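Progress report on the Plorance bimanual demonstration project
Submitted to the Berhe program office by Jumonach, July 22, 2020
Prepared by Ayuba Akolgo, technical lead

Status

Work package 2 (teleoperated sorting) is on schedule. Work package 3 (policy training and evaluation) started early on a partial data set and is limited by available operator hours. Spending is within plan except for gripper parts, covered under Costs.

The collection target for this period was 2078 accepted episodes. It has been met. An episode counts as accepted when the operator has closed it normally, both arms have logged joint positions and gripper width without gaps, and a second person has reviewed the recording. Episodes that fail the logging check are deleted automatically. Episodes that fail review are kept in a separate directory, as your office asked in the last comment round.

Task definition

The task is color sorting of toy building bricks on a tabletop. Bins are blue, green and red, left to right, placed in contact with one another. Bricks are scattered on the table between the robot and the bins and must be placed in the bin of the same color. The two arms may work independently. Handing a brick from one gripper to the other is permitted but not required.

The bin order was frozen at the start of the period. Earlier pilot recordings used a variable order, and operators spent much of each episode searching. We may bring the variation back in a later set once a fixed-order policy has been measured. The pilot recordings are not included in the accepted total.

Demonstration method

We compared two ways of showing the robot the task. In the first, the operator holds the arm and moves it by hand through the motion while the motors compensate for gravity. In the second, the operator drives both arms remotely through a pair of leader arms with the same joint layout.

Hand guiding was quicker to learn. New operators produced usable single-arm motions in their first session. It has two drawbacks for this project. The operator's hands and forearms enter the camera view, and one person cannot comfortably guide two arms while also working both grippers. Recordings made this way trained a policy that performed acceptably on one arm and poorly on two.

Remote control took longer to learn but gave cleaner two-arm data. All accepted episodes in this period were recorded by remote control. Hand guiding is still used to set start poses and to teach recovery motions near the bin walls, where the leader arms give the operator no sense of contact.

Operator training

Training now takes three sessions. The first covers single-arm reach and grasp, the second covers both arms with a limited set of bricks, and the third is the full task under review. Seven operators have completed the sequence and are cleared to record without supervision.

The most common fault in early recordings was a hurried release. The operator opened the gripper above the bin and the brick struck the rim. The written procedure now asks for the fingertips to be below the rim before release. Rejections for this fault fell after the change, though average episode length went up. We consider the trade acceptable.

A second fault is idle time on one arm. Operators tend to favor the dominant hand and park the other arm in the open position. The reviewer marks long idle spans so that they can be trimmed or down-weighted in training. We have not yet settled which of the two works better.

Training results to date

A first policy was trained on the partial set and run on the physical robot. It reaches for the correct brick more reliably than it grasps it. Most failures are grasps on bricks lying close together, where one finger lands on the neighboring brick. Color errors are rare. These runs were informal and no success rate is reported here; the formal evaluation follows the protocol agreed with your office.

Equipment

Fingertips wear at the serrated edge, and a worn tip lets small bricks rotate in the grasp. Tips are now inspected before each recording block. Cable routing on both arms was revised after a cable caught on the table edge and stopped a session. The leader arms were recalibrated once, following a drift in the wrist joint that showed up as a constant offset in the logs. Nine episodes were withdrawn for that reason.

Costs

Replacement fingertips and one spare gripper housing were bought ahead of plan. The amount was moved from the travel line, which was not used. No additional funds are requested. The itemized statement has been sent separately.

Risks

Operator availability is the main risk. Two of the cleared operators are shared with the Pundumska project, and its schedule overlaps with ours in the fall. If their hours are cut, the close-spacing set will be reduced before the evaluation runs are touched.

Lighting is a smaller risk. The white wall and pale tabletop give good contrast for the bricks, but the policy has only been run under the room lights. A short set under dimmed light is planned.

Next period

— Record a supplementary set with bricks placed close together, aimed at the grasp failures above.
— Compare trimming and down-weighting of idle spans on the same data.
— Run the formal evaluation and deliver results by December.
— Release the operator procedure to the partner site.

We ask the program office to confirm that the supplementary set may be counted under work package 2.

Contact: Jumonach, Plorance project office | © 2020 Jumonach | Back to top

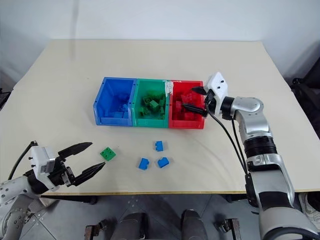 Reading time: 4 minutes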